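Keeping the family name on the door

September | By Ademir Prado
2 min read | 74 shares 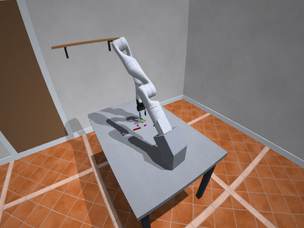

From kitchen to shop

Xiomara Ruiz-Ortega was 70 when she signed the lease on her first bakery. She had sold bread from her kitchen for years, mostly to neighbors, and had no plans to stop.

"My daughter found the place," she said. "I told her it was too big. Then I saw the oven."

The shop, called Ruiz-Ortega, opens at 5 a.m. and closes when the shelves are bare. Rye sells first. She still mixes the sourdough herself but has handed over the accounts - "I was bad at them," she said.

Rent went up in the second year, and she dropped cakes from the menu to save on butter and eggs. Some customers complained.

"They came back for the rolls," she said.

She now takes two mornings off a week and spends them in her garden. I asked whether she would retire. She said she had ordered flour through the winter.

2 comments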